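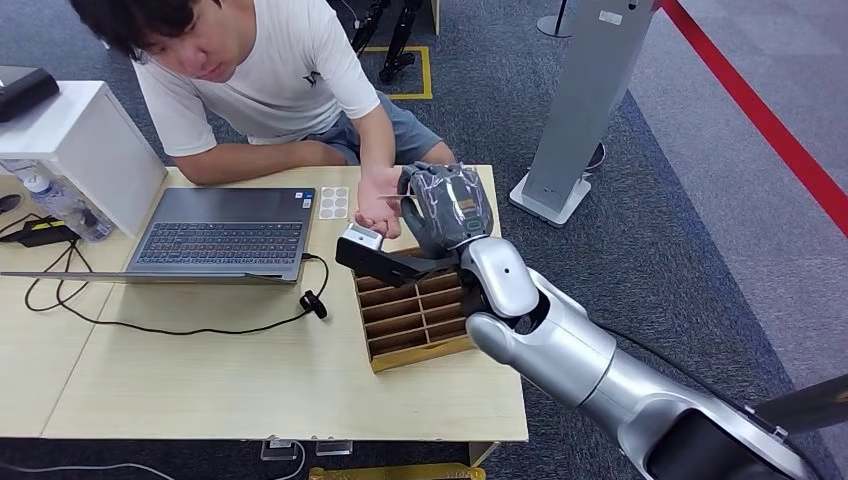 A robot hand and a human hand meet at a thin, flat card.

Robots Up Close: Open Day at Provness

Filed under: Kids' Corner > Science and Machines

October 11, 2026

The Provness hall opened its doors this month so children could see robots at work. Around 200 visitors came. The project on show is called Rakena, and its job is to teach robots to handle small things.

Passing a card sounds easy. You do it without thinking. A robot has to work out where the card is, how far to reach and how hard to squeeze. If it squeezes too little, the card drops. If it squeezes too much, the card bends.
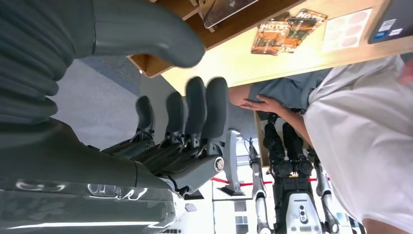

Your own fingers bend at the knuckles. Robot fingers bend at joints too, and the parts that move them are called linkages. A linkage is a set of small stiff pieces joined together, so that when one moves, the next one moves with it. Soft pads on fingertips can help with grip — a bit like the rubber soles on your sneakers.

People guide the robot while it is learning. They try the same task many times, and the robot's computer keeps a record of each try.

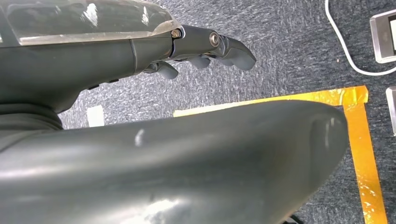
Floor tape is useful at a place like this. It can show people where to stand, or show where a machine belongs. If you come to the next open day, stay behind any ropes and ask before you touch anything.

Try it at home: put on thick mittens and pick up one playing card from a table. What did your fingers have to do differently?

Print this page | E-mail to a friend

© 2026 Nondau Children's Pages | Contact us | Back to top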